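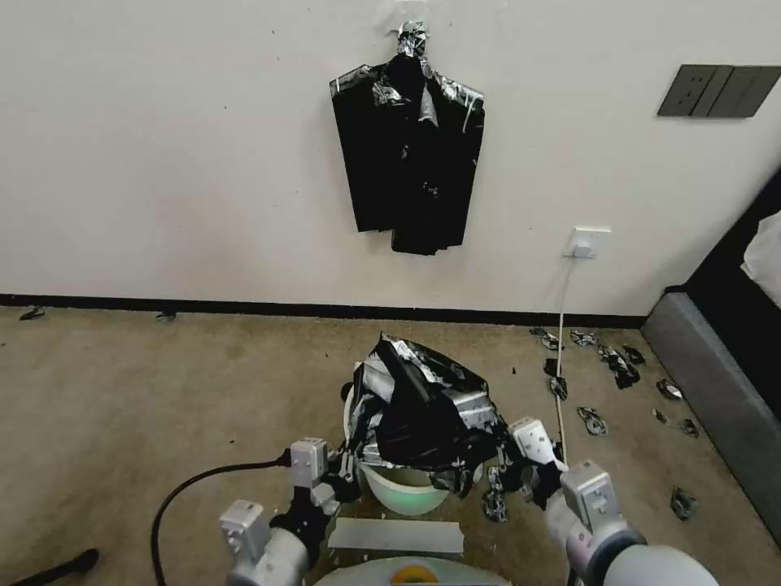 Black and silver hanging on the wall, left of the switches.

**January, 16:40 - paper pulp, second batch**

Beating finished after lunch. I used the same recycled cotton from Grevmont as in the first batch, 69 g dry, soaked overnight in 2000 ml of tap water. The fibres are shorter this time, I think because I cut the rags smaller before soaking. In the jar test they spread evenly and there were no knots at the bottom.

The Seyoum beater still makes the noise on the left side. I tightened the cover and it was better for a while, then it came back. It needs to be opened before the next batch, but I did not want to stop with the pulp half done.

Five trial sheets pulled with the small mould:

- sheets 1 and 2: too thick in one corner, my hands were not level
- sheet 3: good
- sheet 4: good, but a drop fell on it from the deckle and left a mark
- sheet 5: thin, almost like tissue, I keep it anyway

Couching on the old felts works well. The new felts from Biltel leave hairs on the surface, and I would wash them two more times before we use them for anything we want to show.
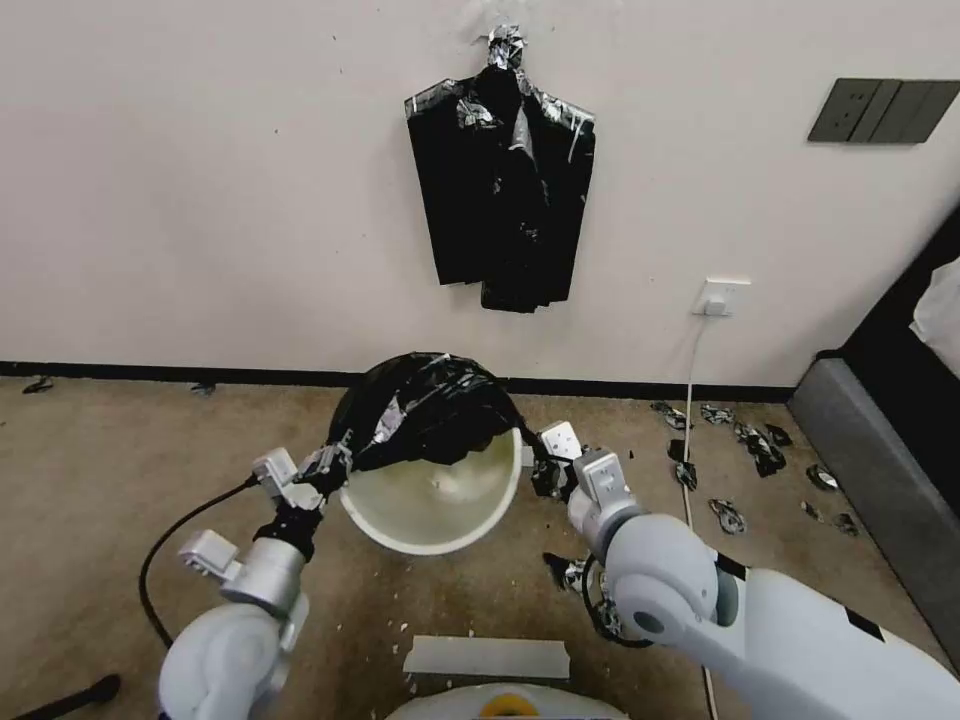

The rest of the pulp must wait until the big mould is repaired, and this is my main worry. Last time it stood open in the bucket and after some 9 days it had a sour smell and a grey skin on top. I want to cover it properly this time. A bin bag pulled over the rim of a round bowl, like the black one on the white bowl in the photo, is the simplest cover I can think of, with a string tied below the rim. I will divide the pulp in two bowls, one covered like this and one with only a plate on top, and compare the smell at the end of the week.

Sizing: not decided. Gelatine gave a nice hard surface on batch one, but the sheets curled strongly in drying. With starch there was less curl, and the ink went through on the back side. If somebody has tried a mix of both, please write it on the next page.

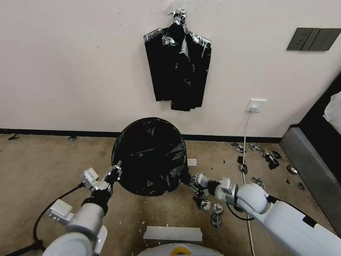

For the starch I would begin weaker than what is written in the Jostell leaflet. Their recipe is for machine paper, and on our sheets it stayed sticky until the next morning.

The press was left on sheets 1 to 5 with the heavy board. Weight of the wet stack before pressing: 390 g. I did not weigh the felts separately, so this number is only useful for comparing with the next stack, if the same felts are used.

To do: open the beater, wash the new felts, buy string.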